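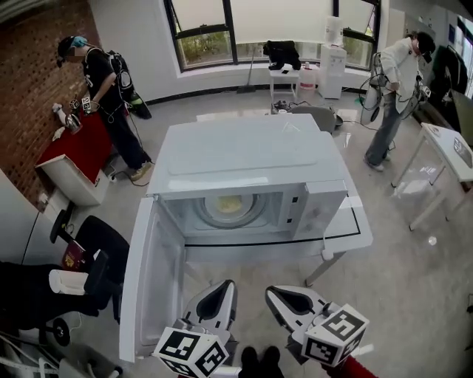
La salle de pause

Nadeo occupe un ancien atelier de 1906, au 13 de la rue Brinano. La salle de pause est ouverte à toute l'équipe dès 7 h 30. On y trouve un micro-ondes blanc à plateau tournant, posé sur une table blanche, et une bouilloire sur la table à nappe rouge. Chacun réchauffe son repas, essuie le plateau et referme la porte.

Qui sommes-nous ?

Ilir Yordanov dirige l'entreprise. Hrvoje Vidmar s'occupe des locaux et de l'accueil des visiteurs (poste 339).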